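About Rilorlow
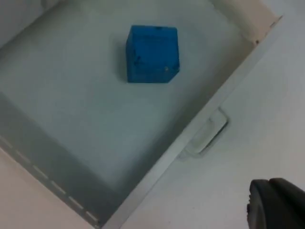 Blue, in a drawer.

Rilorlow is a small school for people who would like to make their own paint, pigment sticks and drawing chalks, and who have been told by somebody at home to stop doing it in the kitchen. We teach evening and daytime classes to adults, we sell a modest range of supplies over the counter, and we answer the phone when our hands are clean. That last part explains the voicemail.

How we started

The school opened in the back half of a former upholstery shop. The front half was still an upholstery shop at the time, and the two businesses got along about as well as loose powdered color and cream linen ever do. After one March we will not go into, the upholsterers found a nicer place across town and we took over the whole ground floor. We kept their big cutting table. It has eight legs, no two of which agree, and most of our students have learned to grind on a slight slope.

The name comes from the sign. The building had once been lettered for a business whose name nobody on the street could remember, and enough of the letters were still up that buying new ones seemed wasteful. We moved them around until we had something we could say out loud. There was a Z left over. It holds the restroom door open.

What we teach

Our basic course is called First Colors and runs for 12 weeks. You begin with chalk and gum and a great deal of water, and you learn to make something that leaves a mark on paper. By the middle of the course you are making watercolor. By the end you are making opinions about watercolor, and we can't be held responsible for what those do to your friendships.

After that there are shorter courses. The one on earth colors is popular with gardeners, who arrive with jars of their own soil and the quiet confidence of people who already know it will be beautiful. Sometimes it is. More often it is brown, and we spend a useful evening on the many kinds of brown there are. The course on blues fills up first every season. People love blue. It's fussy, it costs more than you'd like, and it gets into the grout, and still the waiting list for blue is longer than the ones for red, yellow and green put together. Green has never had a waiting list. Green would like you to know there are places available.

We also run a half-day class on black, which is harder than it sounds and much harder to wash off.

No drawing skill is needed for any of these. We should be clear about that, as it comes up on the first evening of every course. We teach people how to make the stuff. What you do with it afterward is between you and your paper, and we'll say something nice about it either way.

How we teach it

Classes are kept to eight people, that being the number of aprons. We demonstrate, you copy, and then we come around and look at what you've got with what we hope is an encouraging face. There is a handbook. It has 30 pages, four of which stick together in every copy, and we have stopped trying to work out why.

We use three house methods, and since new students always ask about the names, they are as follows.

The Sekiguchi grind is slow, wet and done in figure eights. It takes most of a session and gives a very smooth result. Students who work in offices find it calming. Students who have small children at home have been known to book extra sessions of it and not bring any paper.

The Hakano press is for anything that has to hold a shape. You pack your mix into a mold, lean on it, wait, and lean on it again. The waiting is the hard part. We have a shelf for things that were taken out too early, and it's a long shelf.

The Skoltuvitz is what we call it when you've put in too much binder and have to start over. It isn't a method, strictly, but everyone does it so often that it seemed unkind to leave it without a name.

The notebook

On your first evening you'll be asked to write your recipe in the big notebook by the door. Every batch made at the school goes in there, good or bad, and we're currently up to number 1254. Please write clearly. We have a very fine violet from a few years back that nobody can repeat because the key ingredient is listed as either "gum" or "Greg." We've tried gum.

You're welcome to read the notebook whenever the school is open, and to copy out anything you like. We don't keep secrets. Historically, people who made color were extremely secretive about it and guarded their recipes for generations, and having read some of those recipes we can see they were mostly embarrassed.

The shop

The counter is at the front, to the left of the radiator. We stock binders, chalk, mullers, glass slabs, paper and a selection of dry pigments in jars. We weigh everything out while you wait and we do round in your favor, unless it's blue.

We don't sell anything that needs a hazard symbol. Some of the famous old colors were made with things that were very bad for the people making them, and we would prefer to see you again next week. If you need the historically correct version of something with arsenic in it, you'll have to find a different school, and we'd ask you to think about how you got to this point.

There's a secondhand shelf as well. Former students bring back equipment they no longer use, usually in very good condition, usually along with a short speech about how busy things have been. We don't judge. We do keep the speech in mind when they come back for it in the spring.

Things people ask

Can I bring my kids? To the shop, yes, if you hold on to them. Classes are for grown-ups only, apart from the family chalk mornings, which we run during school vacations and then need some time to recover from.

Will it come out of my clothes? Wear something you're finished with. We've had students turn up in white shirts to show that they're careful people. They were careful people. The shirts are now work shirts.

Do you sell gift certificates? Yes, and we've noticed that most are bought for other people and then used by whoever bought them. That's fine with us.

Is it cheaper to make my own paint? No. We've done the math several ways, and it only comes out cheaper if your time is free, your tools were a present and you never take up blue.

Can I get credit toward a degree? Not from us. We give a certificate at the end of First Colors, written out by hand in whatever the class made. A few of the early ones have faded, and we'll redo those at no charge if you bring them in.

Where to find us

We're on the ground floor, under the dance studio. You'll hear it. The thumping stops at 8 p.m., which is also when most evening classes reach the part where a steady hand is required, so it works out well enough. Street parking is easy at the bottom of the hill and impossible at the top. There's one step at the front door and a ramp at the side, and the bell on the ramp door works if you push it harder than feels polite.

New courses go up on the notice board and on this website, in that order, with a gap between the two that we're working on. To be added to the waiting list, call or stop by the counter and leave your name, a phone number and the color you're interested in. If it's green, bring an apron and you can start this week.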